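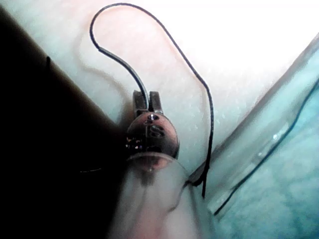 Speaker notes – "Practice that sticks: running evening classes for adults"
Reltmont adult education day, Tuesday, second slot after coffee

Check the clicker works before people sit down. Handouts are on the chairs, spares on the windowsill.

Slide 1. Opening

Good morning. I run the evening program at Davuleck, a small adult learning center. We teach bookkeeping, basic sewing, conversational German and a few other things. I have taught there for 15 years, the first 4 of them badly. My students liked me and they forgot most of what I said.

Today I want to talk about what people do between classes, and what we can do in the room to make that time count. I have one sheet of results to share and a few things I would drop if I were starting over.

(Ask for hands: who teaches once a week? Who teaches twice?)

Slide 2. The weekly gap

Most of our students see us once a week. They have jobs and kids. They come in at 6:30, some of them without dinner. By the next class, a lot of the last one is gone.

For years I dealt with this by starting each class with a review. I talked, they nodded, and I took the nodding as a sign that they remembered. Then I would hand out a task and half the room would ask how to begin.

What I do now is start with a blank page. Ten minutes, no notes, write down or do whatever you can from last week. In German it is ten sentences. In bookkeeping it is one small set of entries. People don't love it the first time. By the third week they have stopped complaining and some of them get there early.

(Pause here. Somebody usually asks about grading. We don't grade it and I don't collect it.)
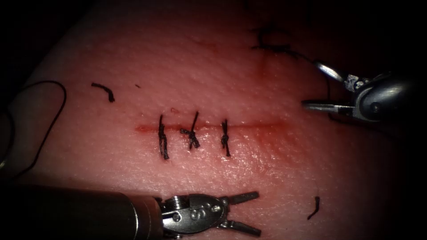 Slide 3. Short and often

The second change was homework. We used to give one long assignment, and people did it the night before class or in the parking lot. We cut it into pieces that take less than a quarter of an hour and asked students to do them on separate days.

We tracked this over one school year. Students turned in 1,932 practice slips, which are just small cards with a date and a check mark. The shorter assignments came back far more often than the long ones had. I can't tell you that the cards caused it. We also changed the room that year and moved to better chairs.

Read this part slowly:
– Same total time as before
– Spread over at least three days
– One thing per card

If you try only one thing from this talk, try the cards. They cost almost nothing and you can print them on the back of old flyers.

Slide 4. Mixing it up

This one is harder to sell. If a class has learned three kinds of ledger entry, it feels good to do a page of the first kind, then a page of the second. Everybody gets them right. Shuffle them and the error rate goes up, and so does the grumbling.

Shuffle them anyway, but wait until each kind has been taught properly. I moved too early with one sewing group and had to go back and spend two evenings on zippers.

(Skip the zipper story if it is already past 11:20.)

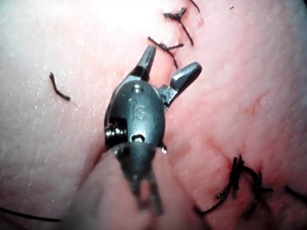
Slide 5. Feedback

Keep it brief and give it while the person can still use it. I used to write long comments and hand them back a week later. Now I walk the room and say one thing to each student. With a full class of roughly 10 that fits easily. With a bigger group I do half the room one week and the other half the next.

We borrowed the Dreßler sheet for this, the one-page form in your handout. Left column is what to keep, right column is what to change. Ignore the bottom box, we never found a use for it.

Slide 6. What didn't work

Group messages between classes. Most people muted them.
Prizes. Two people cared a great deal and the rest felt silly.
The Tastia app. The reminders were fine, but our older students couldn't get past the sign-in page, so we went back to paper.

Slide 7. Questions

Leave the handout slide up. Repeat each question into the microphone. Extra cards are in the box by the door, and people can take a stack for their own classes.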